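Fed balance sheet runoff and bank reserves – why does anyone still care

tnomura_rates
Posted Mar 5, 2026

Ok so question for the bond people. My brother in law keeps telling me reserves are "running out" and thats why short rates jump at quarter end. I don't buy it. Reserves are a choice the Fed makes. If it gets tight they buy bills, done. What am I missing?

Pillell
Reply #2

You're missing the plumbing. Total reserves can be fine and still sit at the wrong banks. A handful of big ones hold most of it and they don't lend it out at quarter end, balance sheet costs too much on that one day. So repo spikes. Then it's gone by the second or third day of the new quarter.

tnomura_rates
Reply #3

Right but that's a regulation problem, no? Not a reserves problem.

Pillell
Reply #4

Bit of both. More reserves = smaller spike. Looser leverage rule = smaller spike. Pick one.

oldcouponclipper
Reply #5

Disagree with both of you. The deficit is the story. Treasury keeps selling bills, somebody has to finance them, dealers are stuffed. You can fiddle with the leverage rule all you want – the paper still has to go somewhere. I've been rolling 4 week bills for 7 years and you can feel it when supply picks up.

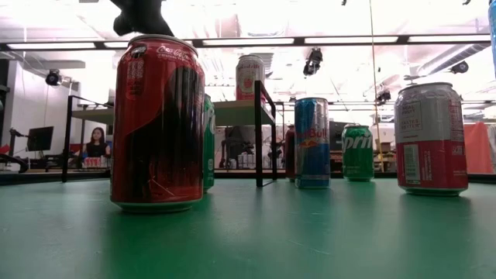

And before anyone says money funds will soak it up, they will, at a price. That's the point. The price is the rate going up.

Finia
Reply #6

"You can feel it" lol. Got a chart?

oldcouponclipper
Reply #7

Look at any April. Tax money goes into the Treasury's account, comes out of the banks, repo firms up. Same thing most years. Don't need a chart for that.

Finia
Reply #8

April is the reverse of what you said tho. Treasury is flush after tax day so they pay DOWN bills. Supply falls. Repo firms up anyway, from the reserve drain. So that's Pillell's argument, not yours

Pillell
Reply #9

^ yep

oldcouponclipper
Reply #10

Fine, bad example. Doesn't change the long run picture. Bills keep growing faster than the banks' appetite for them.

minoru.nagano
Reply #11

Practical question, sorry if off topic. I have 49 thousand sitting in a money fund and was going to move half into a 2 year note. Does any of this matter for me or is it all trader stuff

Pillell
Reply #12

Trader stuff. Your fund yield moves a hair for a day or two. The 2 year is priced off where people think the Fed goes, diffrent question.

tnomura_rates
Reply #13

Thanks all. So short version for the brother in law, it's where the reserves sit. He's going to hate that.

Finia
Reply #14

And how big the Treasury account is. Don't let him skip that part

oldcouponclipper
Reply #15

And the deficit.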